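Chores, part two
July 2024

Most claims about household robots skip the small stuff. Opening a container on a table is a fair test: thin lid, shallow seam, nothing bolted down.
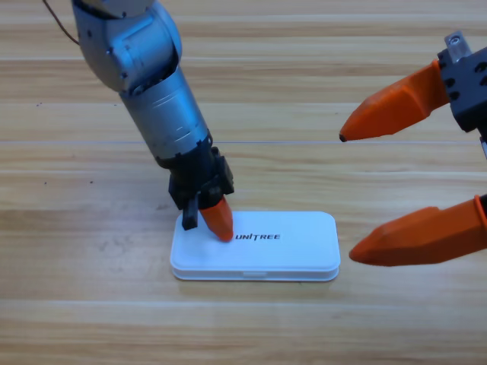 Fulvio Pellegrini wrote in after part one to say that lids are the wrong benchmark, and that he'd pay for a machine that matched socks and did nothing else. Noted. Socks are cloth, and cloth is a separate post.

My view is that a hinged lid is harder than it looks. The fingertip has to push along an arc it can't see, and too much force moves the whole case.

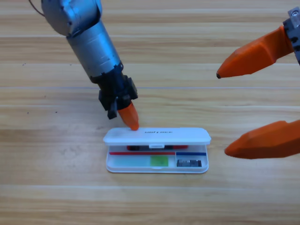

The Briscombe shop allows 12 seconds for a comparable step on its packing bench. A person needs 2. That gap matters less overnight, when the bench is idle anyway.

Handling what's inside is the next problem. Long, stiff items are easy to grip and awkward to place. 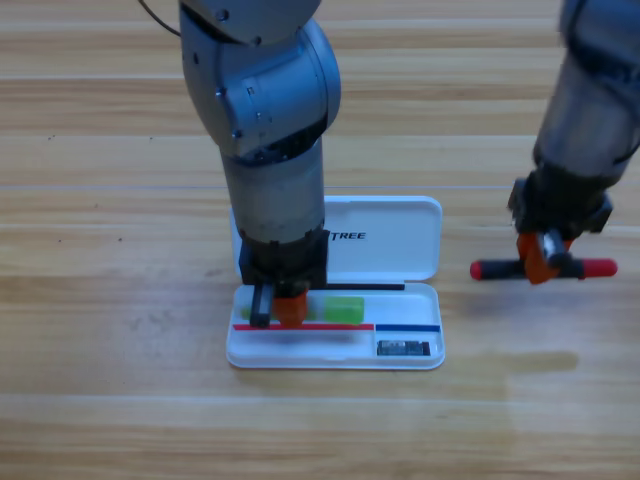
I would put kitchen drawers in the same class. Dishes come in August.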